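4.2 Asking price and time on the market

Sellers in Lemthorpe, as elsewhere, believe that their own house is worth rather more than the one next door. Our listings bear this out with some cheerfulness. We took 3,000 advertisements for houses and flats from the Plikivora property site, all first posted in May, and dropped those with no asking price, along with a surprising number of garages. The remainder were matched to the public record of completed sales.

Homes described as "realistically priced" stayed on the market longer than those whose agents made no such claim. The effect held for houses and flats alike, and survived our controls for floor area, age and distance from the station. We are reluctant to call the phrase a warning, but buyers seem to have reached that view without us (Figure 3).

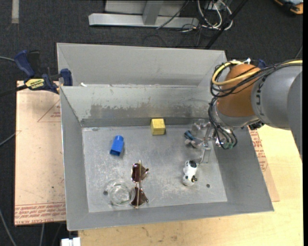 Figure 3. Grey metal bin on a wooden tabletop, with a yellow block against the back wall.

Price cuts were a separate matter. In Kalby, where the older terraces are, a first cut of less than 1,000 made no measurable difference to the date of sale, and may have served chiefly to show that the seller had begun to worry. Larger cuts did shorten the wait. A second cut did so again, though by then the photographs of the garden were often from a different season – a detail our model ignores and viewers probably do not.

We also tried the number of adjectives in the first sentence as a predictor. It performed poorly once the Waaka district was left out, where one agency wrote most of the advertisements and was fond of "deceptively". The term is kept in the full model for completeness, and its coefficient should be read with that agency in mind.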